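Road deaths and court reporting: notes for the evening session
Doline Press Club, back room, 40 minutes with questions 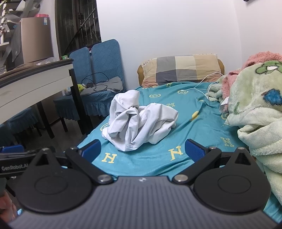

Start with the Armont road case. Most people in the room will have read at least one story on it. Ask for hands.

Two people killed, one driver charged. First reports called it a chase. The charge sheet did not use that word. It said dangerous driving and failing to stop.

Read out the first headline, then the charge. Leave a gap. Let them hear the difference.

Where "chase" came from: a police officer speaking at the roadside at 2 in the morning. He said the second car "may have been following." By breakfast the "may" was gone from most copies of the story.

Next point, the word "culprit." We used it in our own paper, in October, before any hearing. Own up to this early. The desk changed it online after a call from the defense lawyer, but the print edition had gone out.

What I do now:
Write "the driver" or "the man charged."
Put the source in the same sentence as the claim.
Leave out past arrests until the court has heard them. Check with the lawyer if the editor pushes.

Move on to numbers. The Lanent court office listed 3,727 traffic cases last year. Only 18 involved a death. We covered nearly all of the 18 and almost none of the rest, so readers get an odd picture of what the court does all day. Don't spend long on this, it was the whole talk last time.

Families. Call once. If they say no, write down the time and don't call again. Don't take pictures from a personal page without asking. In the Armont case one paper ran a graduation photo and the family learned about it at the funeral home.

Short story here if time allows: the interview at Café Đào, when the sister of one victim asked to see her quotes first. I read them to her over the phone. She changed one word, a place name I had wrong.

Follow-ups. The arrest got the front page. The trial date moved twice and we missed the second change. Keep a calendar for every case you open, with the clerk's phone number next to it.

Questions. Someone will ask about naming passengers who survived. Answer: we held the name until the court used it.

Handout is on the chair by the door. Finish by 8.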